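Skivis announce third album, first since 2010

14 May 2019

Skivis have confirmed that their third album, Gerkeo, will be released later this month on Bravus. It is the band's first full-length record since 2010, when they stopped touring and put out only a handful of remixes.

The album has nine tracks and runs 33 minutes. The label says most of it was recorded live in one room, with vocals and strings added later. The lead single, "Husar", is streaming now. It opens on a slow organ part and stays close to two chords until the drums come in - a quieter sound than the band's earlier guitar records.

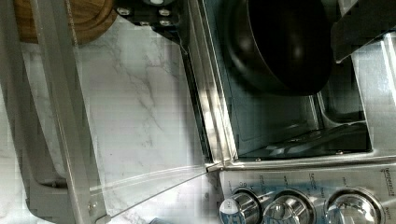 Formats and pre-orders

Gerkeo will be sold on vinyl, CD and download. The first vinyl pressing is limited to 796 copies and comes with a printed lyric sheet. Bravus is taking pre-orders through its web store, and orders that include the vinyl get an instant download of "Husar". A cassette may follow in the fall, but the label has not set a date.
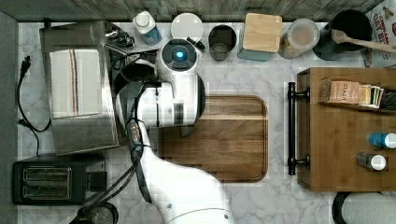 The band will play 3 shows to mark the release, their first in about eight years. All of them are seated, and the new album will be performed in full, followed by a short set of older songs. The sleeve and tour poster stick to a small range of colors, close to the warm brown of the cutting board against white marble, with the title set in plain black type. Tickets go on sale the morning after the album comes out. Members of the Bravus mailing list can buy a day earlier, with a limit of two per person.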